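Wanted: households to help us find out when a home battery earns its keep

Hello! I'm Chiharu Arai and I run the Leltton end of the Marora home battery trial. We've got space for more households to join us from January, and I'd love to hear from you if you live in Leltton or Hamada and you've ever looked at your electricity bill and wondered where on earth it all goes.

I'll tell you how I got into this. I've lived in a draughty terrace in Hamada for years, with a north-facing roof that no solar installer has ever been keen on. Everybody I met who owned a battery also had panels, and I wanted to know whether people like me could get anything out of storage on its own: charge up overnight when the price drops, then run the house from it at teatime. Rareo, the energy co-op I work for, said fine, go and find out (and gave me a spreadsheet). 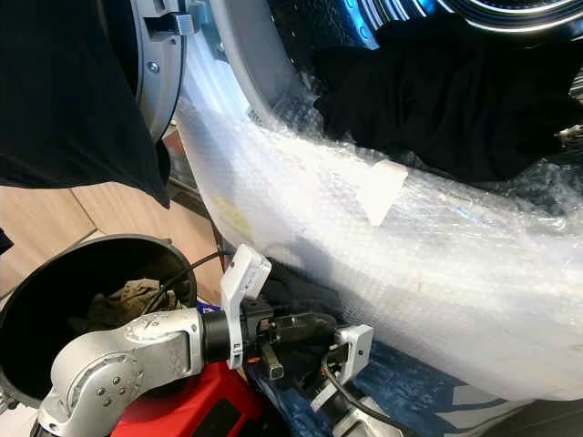 So we started with 59 homes last winter, and the results were all over the place. Some people barely noticed a difference. Others shifted nearly all their evening use and rang me up to talk about it, which I loved! What we don't have is enough variety. We're heavy on retired couples and short on big families, shift workers, people who rent and people in flats. If that's you, please keep reading.

We want to get to 183 homes altogether, and the trial runs for 6 months.

What you'd be doing

You'd have a small battery fitted indoors or in a garage, plus a monitor by your meter. Both are free and the fitter comes out to you. After that it mostly looks after itself. Once a fortnight I'll send you a short set of questions, things like what time you cook, whether you were away, whether anybody's bought a tumble dryer. You'd also keep a simple diary for one week near the start and another near the end. Washing, dishwashers and car charging are the big ones, so those are what I'll nag you about.

There's one group call a month, on a Friday at lunchtime. Come if you can. It's friendly and people swap tariff tips. 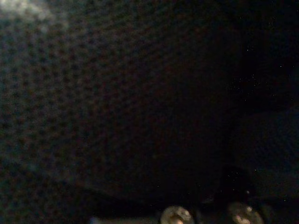 What you'd get

£700 for seeing the trial through, paid in two halves, one at the midpoint and one when your last diary is in. Anything you save on your bills is yours too. At the end you can keep the battery at a reduced price or we'll take it away and make good the wall.

Who can join

You need to be over 18, named on the electricity bill and living in Leltton or Hamada. You'll need a working smart meter, or be happy to have one put in. Renters are very welcome, but we do have to see a letter from your landlord first, and I've got a template you can pass on to them.
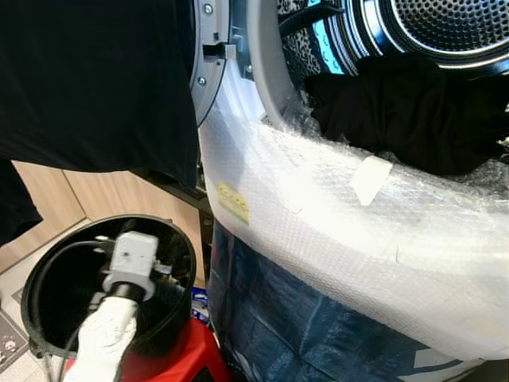

You don't need solar panels. If you have got them that's no problem at all, we just put you in a separate group so the numbers don't get muddled. Sorry to say we can't take homes on a prepayment meter this time round. I've asked for it and I'm still asking.

Your data

We collect half-hourly readings and your diary answers. Your name is kept apart from both, and only Masanobu Kinoshita and I can match them up. Masanobu does our number crunching and is far stricter about this than I am.
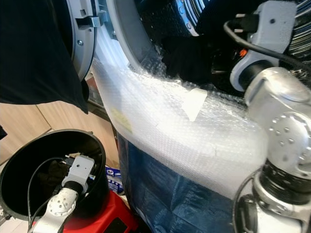 If you change your mind you can drop out whenever you like, and you don't have to tell us why. Let us know if you'd like your readings deleted and Masanobu will see to it.

How to apply

Fill in the form on the Marora page of the Rareo website. It takes ten minutes or so, and it helps to have a recent bill next to you. I'll ring everyone who applies, usually after 5pm, so don't ignore the unknown number! If forms aren't your thing, leave a message for me at the Rareo office and we'll do it over the phone.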